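Stirard finger kit — hand-held gripper, build-it-yourself
Resora workshop parts, item 471
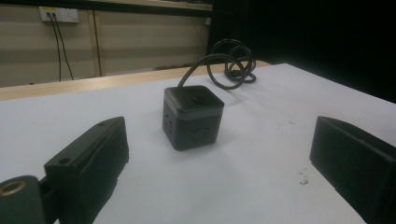

Two-finger gripper you hold and squeeze. Made for home builds and shared shops, for people who want to try a grasp by hand before putting it on an arm. Fingers are chunky black blocks, slanted on top, and the mounting piece takes a brass-colored threaded insert so you're not screwing straight into plastic every time you swap. Good first thing to grab is a fist-sized power cube like the dark gray one between the fingers — rounded top, and a cord that drags when you lift. Tests your grip pretty quick.

In the kit:
Left and right finger
Mounting pieces
Threaded inserts, bag of 15
Hex key
Trigger handle, unassembled

Not in the kit: camera, camera mount, glue. Grip pads are seperate, see Granden pads.

Building it
Allow a Friday evening. Inserts go in with a soldering iron, go slow, keep them square. Fingers next, then handle. Don't crank the screws down until both fingers close flush. If one sits proud, back it off and start over on that side.

Opening is 67 mm on the old handle, bit more on the new one. Old Sundqvist handles fit but you need the longer screws.

Print files by Ingegerd Lindholm, free to download, remix if you want. Saranya Namboodiri did the left-handed version — ask for it when you order, same price.

Price $67 plus shipping. Back in stock in December, last batch went fast. Spare fingers sold in pairs only, order no. 1132. Returns ok if the inserts havent been set.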